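Unit 8: Evaluating a Packaged Teleoperation Kit
Course handout, prepared by Ademir Arruda

Reading for this unit: the Herley kit datasheet and the Vieira quotation, both in the course folder.
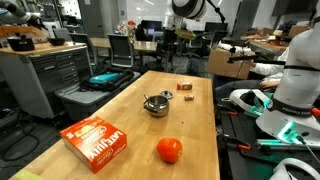

1. What is on offer

Herley is sold as an add-on for labs that already own an arm. The quotation from Vieira covers the headset software, the mounting hardware and one year of updates. The arm, the table and the clamps are the buyer's responsibility. Zesau sells a comparable package with its own headset — compare the two license terms before the lab session.

2. Workspace

Rigid mounting comes first. A breadboard with threaded holes is the usual base, with the work table set against it. Grocery items and cookware make a reasonable test set: a cracker box, a tomato, a small steel pot and its lid differ in stiffness, shape and surface finish. Polished metal is the hard case for depth sensing.

3. Acceptance test

Run 200 pick-and-place trials per operator, 200 again after recalibration. Log every trial, including aborted ones. The vendor's claimed latency is 110 ms from hand motion to arm motion; measure it yourself, at the network load you expect to work under.

4. Points to raise with the vendor

Behavior when headset tracking drops out.
Export format for recorded trajectories.
Cost of updates after the first year (missing from the quotation).
Support for a second arm. Grirmont lists this as standard, Herley as an option.

Written comparison due before Unit 9, two pages, tables excluded.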